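Robot Safety and Faults – handout 3
27/02/2020

Today: the Bristier cell, two arms, cup sorting. What failed and why the log didnt help much.

Task is simple on paper. Pick a drink cup, set it upright on a tray, next cup. In August the cell ran 393 picks with 12 faults. Most were grip faults – fingers close, the force reading looks fine, cup leaves the hand at a bad angle.

Key point: the controller only checked "object held" at pickup. No check at release. So a cup on its side was logged as placed. See Bhardwaj notes, section on false success. 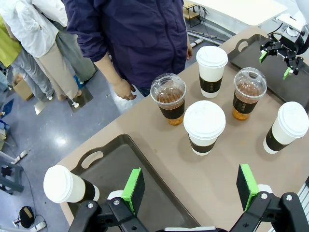

Fig. 1. Wrist view, Bristier cell. One hot cup on its side on the lower left tray, second arm over the other tray.

Look at how near people stand to the far side of the table. Speed limit was set to 50 percent and stayed there with people close by. Fine for a light cup. Is it fine for hot liquid? Lid is not a guard. Write that down.

Also both arms share the table – each one needs to know where the other is before it moves in. Uven planner handles this, but only if both clocks agree. They didn't, 3 times.

For next class:
read the Braltudau stop report, first half
draw a fault tree for "cup tips over at relase"
think about where you would put the stop button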